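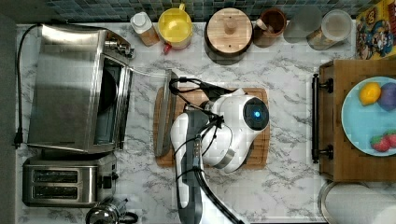

Adjunto 1. Encimera del puesto Ulness vista desde arriba, con el brazo sobre la tabla de cortar.

Ticket 1043: la política acierta menos con la cámara cenital que con la lateral
Proyecto: Farina / manipulación en cocina
Estado: resuelto (con un fleco pendiente)
Abierto: 8 de marzo de 2021

Descripción

Hola a todos. Abro esto porque llevo dos tardes peleándome con los números y ya no me fío ni de mí. Resumen rápido: entrenamos la misma política dos veces con las mismas demostraciones, una con la vista lateral y otra con la cenital, que es la del adjunto. Yo estaba convencidísimo de que la cenital iba a ganar de calle (se ve la tabla, se ve la bandeja con la fruta, ¡qué más quieres!), y resulta que de 40 intentos me salen 36 buenos con la lateral y 16 con la cenital. Una paliza.

La tarea es la de siempre, coger una fruta del plato azul claro y dejarla en la tabla. Los fallos se parecen mucho entre sí: el brazo va hacia el plato con toda la decisión del mundo y cierra la pinza antes de tiempo, un poco a la izquierda de la fruta.

Lo que he probado

Primero, lo obvio: reiniciar el controlador y repetir la calibración. Igual.

Luego pensé en los reflejos. La tapa metálica del horno tostador brilla bastante desde arriba, así que recorté la entrada para dejarlo fuera. Subió un par de intentos, nada que me quite el sueño. Vuelvo a dejar el recorte como estaba.

Después cambié la semilla y reentrené desde cero, por si era mala suerte. Mismo desastre, misma desviación hacia la izquierda. Ahí ya me olió a algo sistemático.

Actualización

¡Lo tengo! O casi. El plato queda pegado al borde derecho de la vista y parte se sale. En el preprocesado de Grurkis hay un recorte cuadrado centrado que viene activado por defecto, y con la cenital se come justo la zona de la bandeja. O sea, que la red iba aprendiendo a coger fruta sin ver la fruta (bastante bien lo hacía, pobre). Con la lateral no se notaba porque ahí el plato cae en el centro.

He quitado el recorte, he puesto un reescalado con relleno y he reentrenado con la configuración de Ferner sin tocar nada más. La cenital queda ya prácticamente a la par de la lateral. Las tablas antiguas de diciembre que comparaban vistas usan el mismo preprocesado, así que yo no citaría esa comparación hasta repetirla.

Pendiente

Falta probar con la bandeja más metida hacia el centro, que me da que todavía mejora algo. También quiero un aviso en el cargador de datos cuando el recorte elimine parte de la zona de trabajo; lo abro en un ticket aparte y enlazo este.

Cierro como resuelto. Si a alguien le sigue saliendo la desviación a la izquierda con el recorte quitado, que reabra y pegue el log completo, por favor, con la versión del preprocesado incluida.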